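4.3. Fallo de agarre por oclusión del borde

En la segunda serie de pruebas se observó un fallo que no aparecía en la primera. El brazo debía sacar los objetos de una cesta de mimbre y dejarlos sobre la superficie gris. De los 600 intentos registrados, 40 terminaron con una parada de protección, porque la pinza tocó el borde trenzado antes de llegar al objeto. El controlador interpretó este contacto como una colisión y cortó el movimiento, tal como está previsto en la norma interna del laboratorio de Hustden.

La causa se encuentra en la estimación de la altura. Desde un punto de vista bajo, solamente la parte superior de los objetos sobresale del borde (Figura 2), y el módulo de percepción asigna al objeto la profundidad del mimbre que está delante.

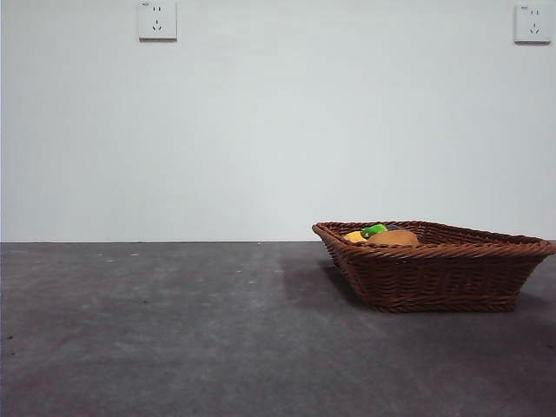 Figura 2. Cesta de mimbre con los objetos de prueba, vista casi al nivel de la superficie.

¿Por qué no se detectó el error antes de mover el brazo? El planificador Pilkington comprueba solo la trayectoria de la muñeca, y el volumen de los dedos abiertos queda fuera del cálculo.

Para corregirlo se añadió al modelo de colisión el contorno de los dedos y se fijó una distancia mínima de 2 cm sobre el borde. Esta modificación fue propuesta por Arnout Dierckx durante las pruebas de Ronodham. También se redujo la velocidad de bajada en el último tramo. El rearme después de una parada sigue siendo manual, y el operador debe revisar la pinza antes de confirmar.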